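The Ship's Cook Did It: Tadeusz Cieślak on Killing Off the Chosen One

5/30/19
12 comments | 67 shares

Tadeusz Cieślak has written two novels about prophecies, and in both of them the prophecy is wrong. He'd like it known that he has nothing against destiny as such.

"It's a perfectly good way to get a farm boy out of the house," he says. "My trouble starts around chapter ten, when he's still using it as an excuse."

His new book, Ingate, opens with the funeral of the foretold hero, who has choked on a plum. The other characters spend the rest of the story dividing up his duties. The dragon goes to a retired tax collector. The sword goes to whoever can find it. The princess, asked for her view, takes the horse.

I asked whether readers had felt cheated.

"Some. I had a letter in March from a man who'd worked out that the plum was the real Chosen One. He had evidence, too. I've read it over a few times and I can't find the hole."

Cieślak came to fiction through games. He wrote dialogue for Gamevetti, a small studio where his job was to give shopkeepers something to say after the player had saved the world. Mostly they said what they'd said before. He remembers this as good training.

"You learn what a trope is for. The blacksmith doesn't care about the prophecy because the blacksmith has one line. I thought, fine, suppose he has one line and he means it."

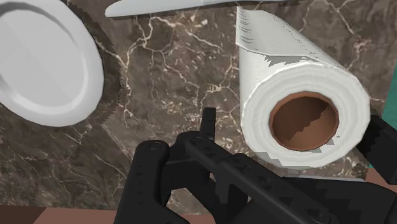

A plate and a paper towel roll on brown marble.

His editor, Consuelo Puma, joined us for the second pot of coffee. She bought his first book, Plendeo, for a list that already had four orphans of mysterious birth on it, and she's blunt about why the type keeps turning up.

"It saves forty pages," she says. "If a wizard tells you the boy is special, you don't have to show him being special. I've got nothing against saving forty pages. Tadeusz could try it."

He lets that one pass. They've been arguing about the ending of the third book, in which the dark lord, Shaikh, turns out to be the subject of a separate prophecy in which he wins. Puma wants both prophecies settled. Cieślak wants them to go to arbitration.

"She says it isn't a climax if people are sitting down," he says.

"They break for lunch," says Puma. "Twice."

Does he ever read a Chosen One story straight, and enjoy it?

"All the time. I cried at one on a train last year. Terrible book. The birthmark glowed and I was gone."

He's rewriting the arbitration now. Puma has been promised that somebody will at least stand up.

Share this (67)
Comments (12)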